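Oda Kvam for Kemville Town Council
Press release, 2021-12-04

I'm running for town council! My name is Oda Kvam, and I've lived in Kemville long enough to remember when 557 votes could win you a seat.
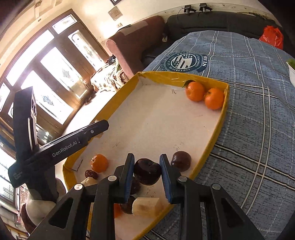 Early voting opens in January, and I'd love for the Finstead side of town to get its own polling place. Come talk to me about it – I'll put out dark, shiny round fruit like this and we can chat as long as you want.

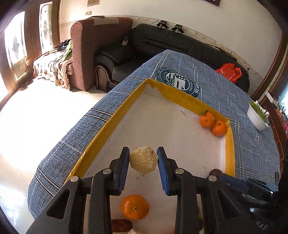
A pale, crumbly bite.

Questions? Call Darius Husar at my campaign office.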